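Senurus Student Robotics: team members wanted for the server disassembly project

Senurus is looking for students to join its disassembly team for the September term. We have places for 3 programmers and 2 people on the mechanical side. The work is unpaid and counts toward the project unit if you are enrolled in it. You can also join without credit.

The project uses a three-fingered gripper on a robot arm to take apart retired computer servers. The aim is a repeatable sequence: find the part, approach it, get the fingers around it, lift it clear and put it down in the right tray. We are starting with the cards and drive trays and leaving the heatsinks and power supplies for later. The task list comes from the Altska student challenge, which our club has entered in the open category.
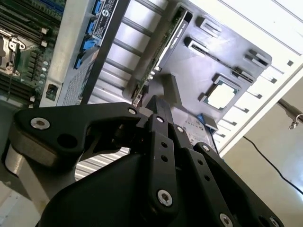 Altska workshop, Jun 24, 2020

Access is the main problem at present. A green circuit card stands close to the processor socket on a dark grey tray, and the fingers have to come in past a ribbed metal grille and the chassis walls. The drive bay is easier to find because the four latches are blue. New members will spend their first weeks on approach angles for both areas, using the wrist camera.

What you would be doing

Programming: writing and testing grasp routines in Python, labelling wrist camera pictures, and keeping the run log up to date. The log has 2453 entries so far and needs a proper search tool.

Mechanical: designing and printing fingertip pads, checking the finger screws before each session, and building fixtures to hold a chassis at a steep angle on the bench.

What we ask

You should be enrolled in any year of a diploma or degree program. Programmers need one completed programming subject. Mechanical members need to be comfortable with hand tools and basic CAD. Previous robotics experience is not required. Everyone does the workshop safety induction and a session on static protection before handling boards.

Expect nearly 165 hours over the term, including write-up. Workshop times are set once we have everyone's timetables. Some evening work is likely in the last fortnight before the challenge.

Software support comes from Illuron, the club's programming group. The Lukoševičius room is used for meetings and code review.

How to apply

Send a one-page letter to the Senurus club desk saying which role you want, what you have built or written before, and which evenings you can't do. Put "disassembly team" in the subject line. Links to code or photos of past work are welcome. Shortlisted applicants will be invited to a short practical at the bench.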